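3 April 2018

Bench surface, continued from the March notes. Still not convinced by any of this.

The claim, as it reached us from Stirkville, is that a plain pale covering makes small parts easier to find and cuts down on mix-ups. I've read the write-up twice. They changed the covering, the lamp and the order of the trays in the same week, then gave the covering all the credit. I'd like to see one of those changed at a time before we buy a roll of anything.

What we have so far:

- Old bench top, bare: dark, scratched, easy to lose a black washer on. No argument there.
- Histel mat: good grip, but it picks up every bit of lint in the room. Taken off after the first afternoon.
- Pale gray-white covering: on trial now. Cost for the full run of benches is quoted at 1,265, before fitting. Jamanex want a minimum order of 54 sheets, far more than we can use.

My main complaint with the pale one is the light. People talk about it as if it were one even tone and it isn't. Toward one side it's close to white with a touch of blue in it, then it goes down into soft gray, and where a shadow falls it looks mottled. There are faint wrinkles or unevenness too. On a surface like that I'd expect a dull steel pin to vanish in the gray part just as well as a black washer vanishes on the old top. We may only be trading one blind spot for another.
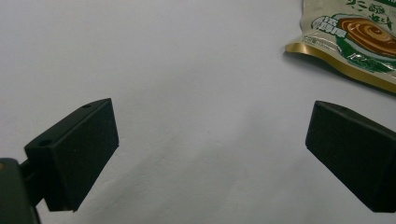
Rosângela Cordeiro disagrees and says I'm judging the covering by its worst patch. Her point is that the shadow comes with the lamp and would fall on any surface we put down, so the lamp should be moved first and the covering judged afterward. She also thinks the wrinkles would go if it were taped along all four sides and left overnight under weight.

Fair on the lamp. I'm less sure about the tape – we tried that with the Strazds film in March and the corners had lifted by morning.

Plan, such as it is:

1. Move the lamp, leave the covering alone. Sort the mixed tin (pins, washers, the short springs) and write down the time.
2. Same tin, same lamp position, old bench top.
3. Swap who does the sorting and repeat. I know where I expect things to get lost, so I shouldn't be the only one looking.

Hollis Ruiz-Ortega has the timer. If the difference comes out under 70 seconds a tin I'm going to call it nothing and keep the old top.

Jamanex still owe us an answer on whether the stuff can be wiped with solvent. Ask again.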